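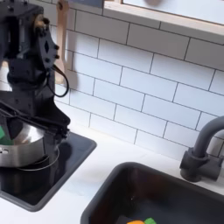

My hob and the steel saucepan, with the white worktop and tiles behind.

Reading time: 3 min

How do I get a black glass hob properly clean without scratching it (and is my pan the problem)?

Posted by Flokdale Fran

Hello all, first time posting so be kind! We moved into our flat in June and it came with one of those flat black glass hobs set into a white worktop. I'd only ever had gas before, the old sort with the iron bits you lift off, and I thought glass would be a doddle. Wipe it and off you go. Well, no. Every time the sun comes in I can see smears from one end to the other, and if I go at it with washing-up liquid it looks worse afterwards, sort of rainbowy.

I've also got a cloudy ring where my favourite saucepan goes. It's a plain stainless steel one with a wire handle, it was my aunt's, and I use it for everything from peas to porridge. My sister reckons the pan is scratching the glass and I should bin it. I don't want to bin it! It's got a lovely shine on it still and I've never found another one I like as much.

So really I'm asking three things. What do you all use for the smears, how do I shift the ring, and can I keep my pan? I've got a bottle of Drotis cream under the sink from the last people but the label has half come off and I'm a bit scared of it. Oh, and the thin rim that goes round the edge of the hob collects crumbs like you wouldn't believe, so any tips for that too.

Vesna Kadrić

Keep the pan, Fran! Stainless is fine on glass so long as the bottom is smooth and clean. Turn it over and run a fingertip across the base when it's cold. If you feel a burr or a bit of burnt-on something, that's what does the damage, especially if you shove the pan about while you're stirring. I lift mine now, I used to drag them and I've got the marks to show for it.

Your cloudy ring sounds like boiled-over water to me, or starch if you do a lot of porridge. We had exactly the same at our place in Lindsay, where the water is terribly hard. What I do is wait till the hob is completely cold, put a splash of white vinegar on a bit of kitchen roll, lay it over the ring and go and have a cup of tea. Five minutes is normally enough. Then wipe it with a damp cloth and dry it straight away with a clean one. The drying is the bit that gets rid of the smears. If you leave it to dry by itself you'll have rainbows for ever.

For the rim I use a wooden cocktail stick with a bit of damp cloth wrapped over the end, and go round slowly. Don't use a knife!! My husband did that once and took a chip out of the sealant.

If the ring is still there after two goes of vinegar, use a proper hob cream, a blob the size of a pea, and rub in little circles. I wouldn't use the mystery bottle. If you can't read the label, get a new one.

Sølve Hellström

Scraper. Get one with a straight metal blade made for glass hobs, hold it nearly flat, done. I bought a Landik one and it has lasted me years. Only needed for burnt stuff though, it won't do anything for smears. Make sure the control lock is on or you'll switch the rings on with your sleeve.

Bev in the back kitchen

I just use a baby wipe and it comes up lovely.

Comments (3)

Vesna Kadrić: Baby wipes leave a film on mine, Bev, but maybe it depends on the brand?

Flokdale Fran: Did the vinegar on Sunday morning and most of the ring has gone! Felt the bottom of the pan too and there was a crusty patch on one side, so I've scrubbed that off. Haven't told my sister yet. Going to try the cocktail stick tonight.

Sølve Hellström: Rub the crusty patch again after a soak, they come back.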